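Konzentrat in Zentrifugenröhrchen aufbewahren: Deckel, Kopfraum, Beschriftung?

Kategorie: Haushalt und Selbermachen > Aufbewahren
Eingestellt am Donnerstag, 4. Januar 2018
116 Aufrufe, 2 Antworten

Finus

Hallo zusammen,

ich setze seit dem Sommer kräftige Kräuter- und Schwarzteeauszüge an und fülle sie portionsweise ab, teils für Sirup, teils zum Färben von Papier. Bisher habe ich kleine Schraubgläser genommen, die brauchen im Kühlschrank aber viel Platz. Jetzt habe ich günstig einen Beutel mit 25 konischen Zentrifugenröhrchen bekommen, die mit Schraubdeckel und aufgedruckter Skala.

Meine Fragen dazu:

Wie voll darf man die machen, wenn ein Teil davon eingefroren werden soll?
Halten die Deckel auf Dauer dicht, wenn die Röhrchen liegen?
Womit beschriftet ihr? Mein Folienstift geht beim Abwischen ab, und die Skala ist so blass gedruckt, dass ich sie bei dunklem Inhalt kaum lesen kann.

Die Auszüge sind durch ein feines Sieb gegangen, trotzdem setzt sich nach einer Weile etwas ab. Im Juli ist mir ein Glas im Gefrierfach geplatzt, das möchte ich nicht noch mal haben.

Danke schon mal.

Releo

Ich arbeite seit 18 Jahren in einem Betriebslabor und benutze die Röhrchen täglich, zu Hause auch für Beize und Tusche. Der Reihe nach:

Füllhöhe

Für den Kühlschrank kannst du fast bis unter den Deckel gehen. Ein schmaler Luftspalt reicht, dann läuft beim Aufschrauben nichts über das Gewinde. Mit dem braunen Zeug sieht das bei mir so aus, der Spalt sitzt knapp unter dem Deckel:

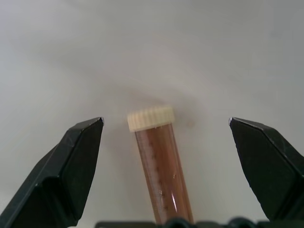
Zum Einfrieren

So voll bitte nicht ins Gefrierfach. Wässrige Auszüge dehnen sich beim Gefrieren um knapp ein Zehntel aus. Ich lasse ein Fünftel frei und friere stehend ein. Vorher nachsehen, aus welchem Kunststoff die Röhrchen sind, das steht meist auf dem Beutel. PP verträgt Kälte in einem normalen Gefrierfach, PS wird schnell rissig. Heiß einfüllen würde ich bei keinem von beiden, also den Auszug erst abkühlen lassen.

Deckel

Die geriffelten Schraubdeckel halten gut, wenn das Gewinde sauber ist. Zuckerhaltiges vor dem Zudrehen mit einem feuchten Tuch vom Rand wischen, sonst klebt der Deckel später fest. Handfest reicht. Liegend lagern geht, ich würde es aber nur machen, wenn im Fach eine Schale drunter steht.

Beschriftung

Etikett auf den Körper, gegenüber der Skala. Ein Streifen Kreppband mit Bleistift hält im Kühlschrank besser als die meisten Folienstifte. Auf hellen Deckeln kannst du zusätzlich oben ein Kürzel anbringen, das liest sich im Ständer am schnellsten. Die Skala gegen eine helle Wand halten, dann geht es auch bei dunklem Inhalt. Auf den letzten Strich genau ist sie sowieso nicht.

Noch zum Bodensatz: Er sammelt sich in der Spitze. Einen Tag senkrecht stehen lassen und den klaren Teil mit einer Pipette von oben abziehen. Für Sirup nur Röhrchen nehmen, die unbenutzt sind und für Lebensmittel freigegeben. Laborware ist das häufig nicht, auch wenn steril draufsteht. Für Papier ist es egal.

Egger

Ich nehme Eiswürfelbeutel, kostet fast nichts. Zum Hinstellen brauchst du für die spitzen Dinger ja auch noch einen Ständer, sonst kippen sie. Den von Vamus habe ich mal gehabt, der war zu eng.

Finus

Danke euch beiden. Auf dem Beutel steht PP, von Lebensmitteln steht nichts. Dann kommt der Sirup weiter in Gläser und die Färbeauszüge in die Röhrchen. Kreppband habe ich da.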